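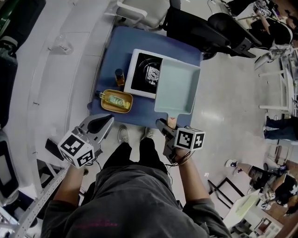

Pan in the right gripper, left one free. Stove table, blue cloth.

Quick one tonight, still typing up notes. We've been swapping finger sets on the hand-held grippers and the frying pan is the test I care about most. Pan handles are mean. Smooth, tapered, all the weight hanging off one end.

First up the Bivel pads. Fine on bottles, fine on the tray. On the pan they creep — you feel it in your wrist before you see it, the whole thing starts to roll. I got 3 clean lifts out of 20 and then my forearm gave up.

The Ganico fingers are narrower and I expected worse. Nope. 17 of 20, same pan, same handle. Teemu Hakala says it's the stiffer linkage and not the rubber, and he's probaly right, but I want to swap just the rubber before I say so out loud.

Gripes:
Cables. They run down past the wrist on the right and tug when you turn your hand over. Need a clip.
Weight. More than 30 minutes with both hands up and I get sloppy, so the late runs are junk. Throwing those out.
Marker cubes — keep them facing up or the pose track jumps. I forget evry time I reach across.

Next: oil bottle lying down, picked up left handed with the pointed fingers. Then the little amber one, cap and all.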